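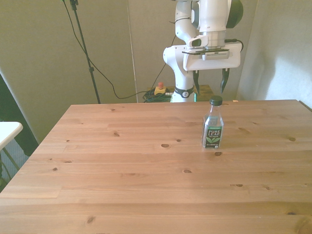
Cold Brew Tea: Your Questions

Can I use ordinary teabags?

Yes! I did for years, and I still do when the nice stuff runs out. Two bags to a big jug of cold water, lid on, into the fridge before bed.

How long should I leave it?

Green tea gets six hours from me, black gets eight. I once forgot a jug over a bank holiday weekend in May (four days!) and poured the lot down the sink.

Why does mine go cloudy?

Usually hard water, or going into the fridge while it's still warm. It tastes fine either way. I filter mine now, mostly for looks.

Do you sell the jugs?

I don't, sorry. Mine came from Kramer on the high street and cost me 28 pounds, which felt steep until the third cheap one cracked.

Can I sweeten it?

Of course, but sugar just sits at the bottom of cold tea. Stir it into a splash of hot water first, or use honey syrup (my favourite, with a bit of lemon).

Will it keep me awake?

It might, there's still caffeine in it. I stop at teatime and switch to mint.

Last updated 7 Nov 2018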